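How to clean a countertop oven before you put it away

In our house the small oven works hard from autumn to June, and then it goes to the shelf above the stairs. If it is stored with old fat inside, the smell in September is terrible. The method I use I learned from my neighbour Ionuț Tănase, and it takes one evening.

Pull out the plug and wait until the oven is fully cold. Take out the rack and the tray and leave them in hot water with washing-up liquid. Ours is an Orness and weighs more than it looks, so I clean it where it stands and only move it at the end.

Mix three spoons of bicarbonate of soda with a little water, until you have a paste. Spread it on the inner walls and on the floor of the oven, but keep it away from the heating elements. Leave it for the night – two hours is enough if the oven is not very dirty.
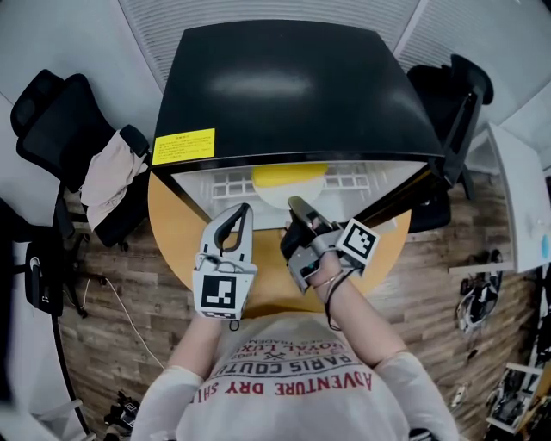

A black appliance on a round table. Choose a table that stands firmly.

Wipe the paste away with a damp cloth, and rinse the cloth often. You will need to do this four or five times. For the glass of the door I use white vinegar on a piece of newspaper. Do not spray anything into the side openings.

Leave the door open until everything is dry, also the corners. Put the rack back, fold the cable and tie it with a soft string – wire can damage it. I write the model number (mine is 2649) on a paper and tape it to the back, so I can order a new tray without taking the oven down.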